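Forum > Data Collection & Handhelds > Good Practice > House rules for handheld gripper sessions in real rooms

Posted August 28, 2025 by maeve_costello

Hi all. Longtime reader, occasional poster. I've been asked to turn our pile of sticky notes into a proper set of house rules for handheld gripper sessions, and before I send it up the line I'd love for this lot to pull it apart. We do most of our work in showrooms and display homes these days, so it's not a lab bench situation. Real fixtures, real tile, other people's stock.

My draft, as it stands:

1. Cables get routed along a wall or they get taped. No loops across the area where the operator is walking.
2. The operator doesn't move their feet until the second person says the floor is clear.
3. Markers on both grippers have to be facing out and uncovered before the take starts. Wipe them down if they're smudged.
4. Spare grippers live on the bench or in the case. Never the floor.
5. Personal stuff (bags, jackets, lunch) stays outside the taped area unless it's the object for the task.
6. Whoever's on the monitor calls stop, and everyone stops. No finishing the grasp first.
7. After every 100 takes, everybody swaps roles.

Rule 1 is where I get the most grief, so tell me what your floors look like.
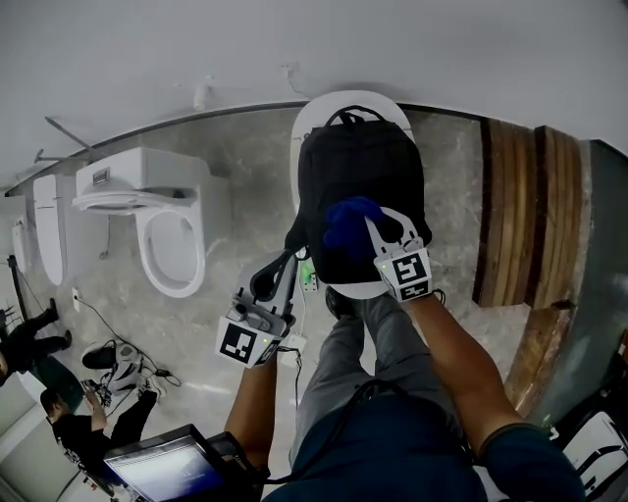

Backpack on the closed lid, both grippers on it, cables across the tile.

I'd call that a pretty ordinary floor and it's exactly what I want to write a rule for. The operator's looking down at the bag, arms out in front, and there's a cluster of black cable winding over the tile off to the side. Would you pass it? I go back and forth. My current answer is no under rule 1 as written, and I'd like to know if that's me being too strict.

Replying from my phone tonight so forgive typos. Cheers, Maeve

---

lambros_k wrote:

Too strict, Maeve, sorry! I've run sessions for Navarrete for ages and if we taped every cable in every bathroom we'd spend the whole morning on our knees. You tape, then the client wants the tape off, then you're picking adhesive out of somebody's grout with a fingernail. Ask me how I know.

What I do is a walking lane. One strip a person wide, from where the operator starts to where the task is, and nothing at all goes in the lane. Outside the lane I don't care if it looks like spaghetti. In yours the cables are mostly off to the left and the operator's feet are up by the toilet. I'd pass it, as long as nobody asks them to turn left.

Rule 4 I agree with completely. There's something on the floor by the seated fellow that could be another gripper with its cable coiled around it, and if it is, I'd have it up on a bench before anything else. They don't like being kicked.

---

areti_kyr wrote:

Hard disagree with Lambros on the lane, lol. A lane only works if the operator remembers it, and when you've got your head down over a grasp you have no idea where your feet are. I stepped back onto a plug in February and went down on a tiled floor and I was off for seven weeks with my wrist. Seven! There was a lane. I'd helped mark it out!

Tape or cable covers, every time, and if the client won't have tape then use the rubber covers. They weigh a ton but they don't leave a mark on anything.

Also can we talk about rule 3, Maeve? "Uncovered" needs more words. Gloves, sleeves and lanyards all drift over markers. Look at how close the blue glove is to the right gripper in your pic. The markers are showing there so it's fine, but I'd want a line saying loose fabric stays clear of the marker faces, full stop. We had a batch of 3000 takes at Hovasell where a cuff kept creeping over one corner and we chucked 71 of them. Not a disaster, but I was the one who had to go through them.

---

lambros_k wrote:

Fair enough about your wrist Areti, I didn't know it was that bad. I still reckon covers in a small bathroom make their own trip edge. Maybe lane in tight rooms, covers in open ones?

---

c_alexiou wrote:

Jumping in because I look after the tools themselves and you've all gone straight to the floor :)

My bugbear is the pads. Textured mesh is brilliant for grip and it's also brilliant for collecting lint, hair, bits of tape and whatever the last object was shedding. I'd add a pad check at every role swap. Open the jaws, look right down into the V, brush it, carry on. Takes no time.

And look at it with your eyes, up close, with your face over the tool. People do it by feel and miss things.
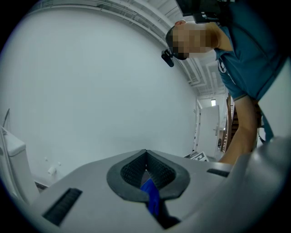
The bottom of the notch is where I'd look first, it's the narrowest point and soft stuff wedges in there so easily, especially cloth. If there's anything in it that isn't part of the day's setup, it comes out before the next take and gets written on the sheet. If it's meant to be there, that gets written on the sheet too, please, I beg you. I've had tools come back to me at Floris with something jammed in the jaws and three people each telling me a different story about it.

The other thing is head gear. If you're leaning over to inspect and you've got a head unit on, mind the strap and anything dangling by your ear. I'd have a rule that the tool gets held still with the jaws pointing away from your face while you look at the housing, and you only turn it round for the pads once your other hand's off the trigger.

---

areti_kyr wrote:

Yes to the pad check, but at every swap? With Maeve's number that's once per hundred takes. I'd want it more often for fabric tasks. Towels shed like a labrador.

---

c_alexiou wrote:

Happy with that. Every swap as the minimum, and every object change if the object's soft.

---

paraskevi_n wrote:

I'm going to be the grump. Every one of these lists starts at seven rules and ends up at forty, and then it's laminated and hung behind a door. At Drodia we had a beautiful one. New starters signed it, and I'd put money on none of them having read past the first page.

My vote is for keeping rule 6 (anyone can call stop, not only the person on the monitor, please change that bit!) and the cable one, and putting the rest in a setup checklist that gets ticked on the day. Rules are for things you'd send someone home over. Would you send someone home over a smudged marker? I wouldn't.

Rule 5 I'd drop altogether. Half our task objects are bags and jackets, so the crew can't tell a prop from somebody's lunch. Tag the props and leave it at that.

---

maeve_costello wrote:

This is gold, thank you, and Paraskevi you're not a grump, you're right about "anyone can call stop". I've no idea why I wrote it the other way. Changed already.

Where I've got to:

- Splitting it in two like Paraskevi said. Short rules page, separate day checklist.
- Cables: covers where there's room, marked lane where there isn't, and the second person owns the lane so the operator isn't relying on memory. I know Areti won't love it.
- Markers: loose fabric clear of the faces, goes on the checklist.
- Pads: Charalambos's version, word for word if that's OK.
- Props get a tag. I like that much better than my rule 5.

Still stuck on whether the monitor person is allowed to sit. I'm fine with it, my manager isn't.

---

areti_kyr wrote:

I don't love it, correct. But I can live with it if "second person owns the lane" means that's their only job during the take. If they're also holding the tablet they're not watching feet.

Sitting's fine by me if they can see the floor from the chair.

---

lambros_k wrote:

Agree with Areti, mark your calendars. Separate person for the lane. And let them sit, their back will thank you.

---

maeve_costello wrote:

Done, separate person it is. I'll put the new version up in this thread once it's been through the boss.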